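Section 2: Resetting the Bedroom Between Guests

From the Bokadeo House Manual, compiled by Nisreen Haddad. Revised June 2021.

Before you start

You need one trash bag, one lost-property bag, a damp cloth and the Zukden vacuum from the hall closet. The vacuum has a 400-watt motor and the confidence of something much larger. Empty it before you bring it in.

CAUTION: Do not vacuum first. Every new person wants to vacuum first. The Zukden will swallow a candy wrapper, a bottle cap and one end of a phone cable before it occurs to it to complain.

2.1 Clearing the floor

1. Open the curtains and turn on the lamp. Guests lose things in the dark and you will not find them there.

2. Stand at the foot of the bed and look at the carpet before you walk on it. Small bottles roll when stepped on. So do people.

3. Pick up footwear. A single sandal goes in the lost-property bag with the room name on the tag. Look for its partner under the duvet, where it hangs off the bed, before you give up.

4. Pick up bottles, wrappers and anything small and shiny. If it is empty, it is trash. If it is full, it is lost property, even if it is only a candy.
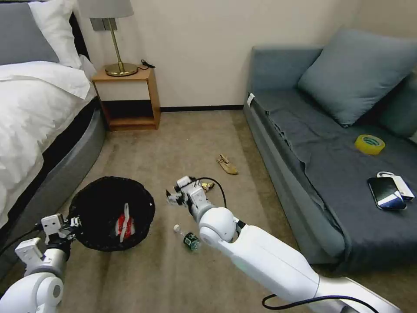

Fig. 2-1. Bedroom before step 3, with sandal and bottle on the carpet.

5. Clear the sofa. Phones, chargers and power banks go in the lost-property bag and get written in the log at once. Do not answer the phone. Narayanan Rajan once did, and spent most of an evening giving directions to somebody's aunt.

6. Lift the throw by its corners and shake it over the carpet, once the seat is clear. Coins and crumbs belong on the floor at this stage.

NOTE: Tape, scissors and other tools left on the sofa are probably ours. Return them to the Wodeck cabinet and say nothing.

2.2 The wastebasket

1. Empty the basket into the trash bag. Tip it all the way over, then tap the bottom.

2. Wipe the rim with the damp cloth.

3. Put the basket back on the bed side of the room, clear of the sofa.

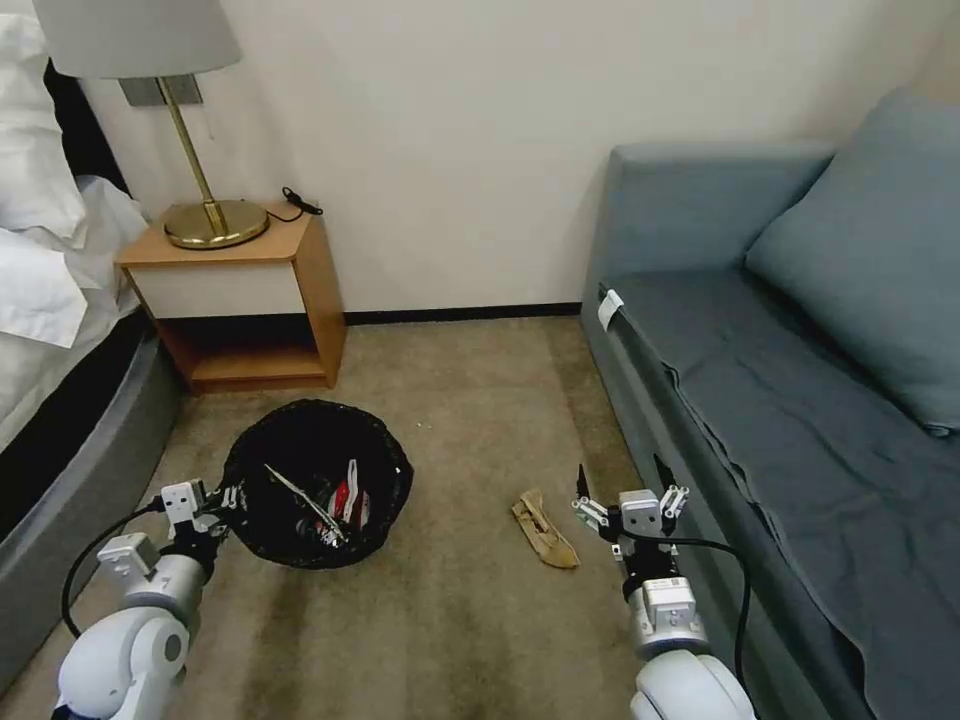

Baskets with solid sides went out in December, after the Nassar order arrived, and the complaints about the new ones have been steady. Yes, crumbs get through. The answer is to vacuum under the basket, which was always the answer. The round black mesh kind also makes a poor hiding place for stains, so move it before you check the carpet. Pale beige shows everything, and the darker patches near the sofa need spot cleaner before the vacuum goes over them.

2.3 Nightstand and bed

1. Wipe the nightstand top, lifting the lamp by its stem. Never lift it by the shade. We have bought three shades.

2. Coil the black cable beside the lamp base. Leave it on top, where a guest can reach it.

3. Check the open lower shelf with your hand as well as your eyes.

4. Strip the bed, remake it, and pull the duvet up off the floor on both sides.

CAUTION: The base of the bed curves outward at shin height. You will remember this after the first time.

5. Vacuum from the nightstand toward the door. Two passes in front of the sofa.

If the carpet still looks marked once it has dried, write it in the log and go on to Section 3, Bathroom.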